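Simulator corner: the plate that wouldn't let go

Hello again from the Bivdale kitchen project! I promised last time I'd write up the fault that ate most of my March, so get a coffee, it's a bit of a saga. We do all our early testing in a simulated kitchen, with a simulated arm, and I'm very glad of that this month, for reasons you'll see.

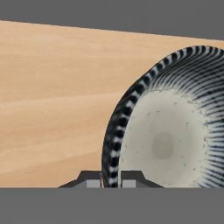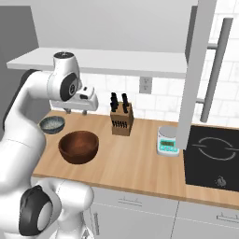 The job was called Stukwood (all our test jobs get silly place names). Take hold of a plate by the rim, lift it, set it down, open the fingers, back off. Easy stuff, we thought! We left it running overnight and I came in to a log saying the arm had been told to release and was still squeezing. The grip force had gone up and up until the physics gave out and the plate shot off through the wall. On a real counter you'd have had shards everywhere, and maybe somebody's hand nearby.

I blamed the plate first. A rim is thin, the pads press on very little of it, and contact gets jumpy when that happens. So I spent 4 days fiddling with friction settings and got nowhere at all. Then I sat down with the log and found that the trouble started at step 3,671, a good while before any release. The force reading had frozen there. Plalix, our grip controller, kept seeing the same low number, decided it was losing the plate and squeezed harder. The release command was waiting politely in line behind all that squeezing, which made me put my head on the desk for a minute.

Two changes went in. A force reading that doesn't update for 5 steps now counts as a fault, and the arm stops where it is and holds at its last good force. Release also jumps the line, whatever Plalix thinks is going on. I ran Stukwood 54 times after that, freezing the reading on purpose at different points, and every run stopped the way it should.

I'm still not happy with "hold" as the answer for everything, mind you. If the thing in the grip is somebody's sleeve, holding is the last thing you want! That's what Seixas, the next test job, is for, and I'll have more on it in the May issue. If your own gripper has done anything like this, please write in and tell me what you did about it.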